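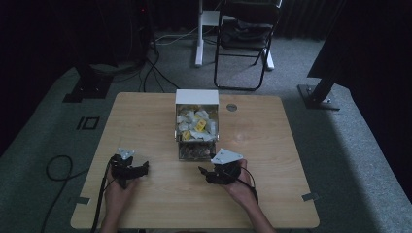
Sinaga Hand-Held Gripper, replacement jaw spring kit

OK, so if you landed on this page you probably own a pair of our Sinaga hand-held grippers and one of them has stopped letting go of things. Sorry about that! I build these and I wrote this page, so let me tell you what went wrong before I try to ship you a part.

Back in February I started getting emails about jaws that closed fine but opened slowly, or opened on one side only. Thick objects hid it completely. Paper was what gave it away (crumpled scraps, little tags, anything light that will happily ride along on a fingertip). I had tested the spring on blocks and cups for weeks and never once on a scrap of paper, which was dumb of me.

The cause is the return spring. The batch I bought from Trevier was a bit soft, and after almost 4,000 squeezes it loses enough push that the jaws hang partway. Then people pull harder on the trigger to shake things loose, and that's where the safety part comes in. A sagging spring can slip off its post, and the jaws snap shut with no warning. I got a pinched finger out of it myself. Please don't clear a stuck scrap with your bare fingers while the cable is plugged in.

Does yours need the kit?

Unplug it, hold it with the jaws pointing sideways, squeeze all the way and let go. Do that 10 times. If the jaws stop short even once, stop using it and swap the spring. Check both hands, please. I've had people fix the right one and write back a month later about the left.

What's in the bag

2 return springs (one per gripper)
2 spring posts with a taller lip
4 small screws, plus a spare I always throw in

The new springs come from Fenadus and I've run them a lot longer than the old ones, on paper this time. You don't have to take off your top mounting plate, whatever shape you have, and you won't need to redo the cable either. It took me 3 minutes a side, but I've had practice.

Price

Free if your pair came from the Trevier batch, which means any serial number under 200. Everyone else pays postage only. Order through the Sasik shop page and put your serial number in the notes box, it's stamped inside the handle.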